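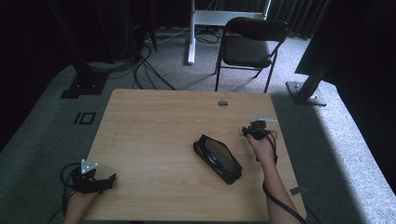
I finally gave the hand-held grippers at our Birgate room a proper going-over, and it ate most of my Tuesday evening. I'd been putting it off since before the summer.

First job was the cables. Mine had been tugging at the wrist every time I reached for the far side of the table, so I gave both of them more slack and re-did the ties. Then I went over the finger screws. Two on the left were loose - not falling out, but loose enough that the tip wandered when I squeezed. I snugged them up by hand and left it there, since I've stripped one before and don't want to print another finger this month.

After that comes the dull part. Open, close, open, close, 35 times per side, watching the jaw reading on the laptop. The right one was fine. The left came back a hair wide until I zeroed it again with the jaws fully open over bare wood.

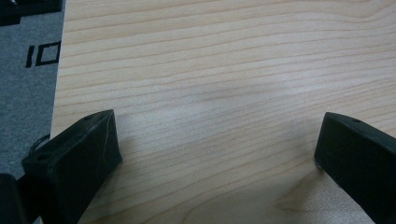
Jaws open over the tabletop, next to the 10 on the gray.

I ran 28 practice picks once everything was back together and was happy with all but two (my fault, I was rushing!). Next up is the Pridemlow cell, and that one needs new cable from end to end, so I'm saving it for October. If you've got a favorite flexible cable, please tell me in the comments.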